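Evening Helpers Wanted at the Montoya Repair Room

We've kept the doors open at Montoya since last June, and in that time neighbors have carried in 182 tired old computers, lamps and radios. It's been a joy - and it's more than our little crew can keep up with! So we're hoping a few friendly people will join us at 6:30 pm, twice a month.
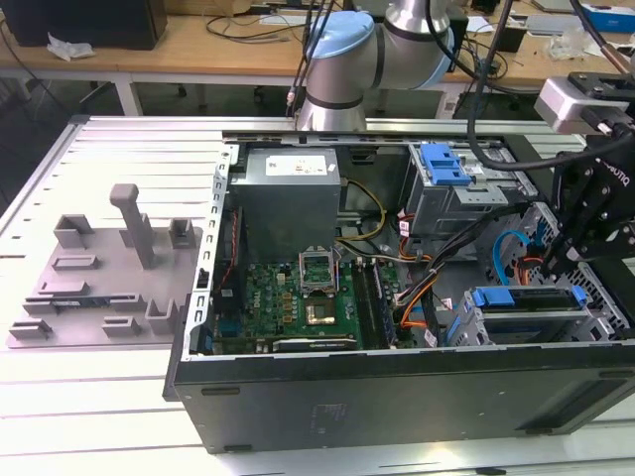

What you'd be doing

Greeting folks at the door, writing up tickets, making coffee, and sitting in on a repair if you'd like to learn. No experience needed, just patience and a kind ear. We pay $50 an evening, and supper is on us.
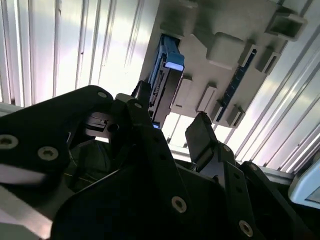 How to apply

Drop a note at the front desk, 921 Rallance Street, by the end of June.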